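# The Borance kiln goes cold in August

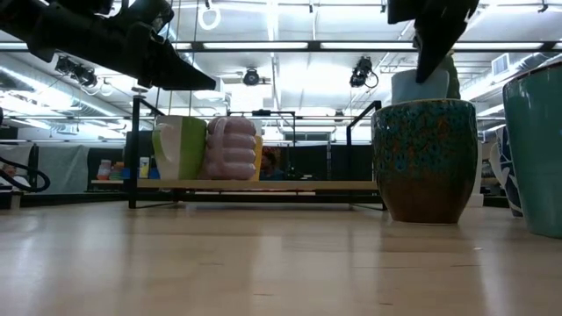
Rosaura Cuervo has fired pots in Borance for 23 years and she is done at the end of August. No buyer. No apprentice either, two tried, one lasted a winter. The town used to have a pottery on every street, her mother's included, and people drove over from Prammont on a Monday just to fight over the seconds. Now it's her and the gas bill. What sold, always, was the plain stuff, a speckled pot like the one on the blond wood table, by the low black rack. Soup, pencils, a plant, whatever. Speckles hide everything, she says. Tea stains, chips, bad moods.

Numbers, quickly. A firing takes 12 hours. The kiln wants new elements and relining, and she's been quoted more then the van is worth. Last year she sold 1,000 pieces and paid herself less than the girl at the bakery.

"I'm not sad, I'm tired," she told me, wiping her hands on a towel that made them worse. "Write that down right."

Malhotra, the shop on the square, took most of her bowls for 21 years and wants a last order. She said maybe. Then she said how many.

After that, Jarkberg, where her sister has a spare room and a garden that needs digging. She's taking one wheel. The other is by the door wiht a sign on it, free, bring a strong friend.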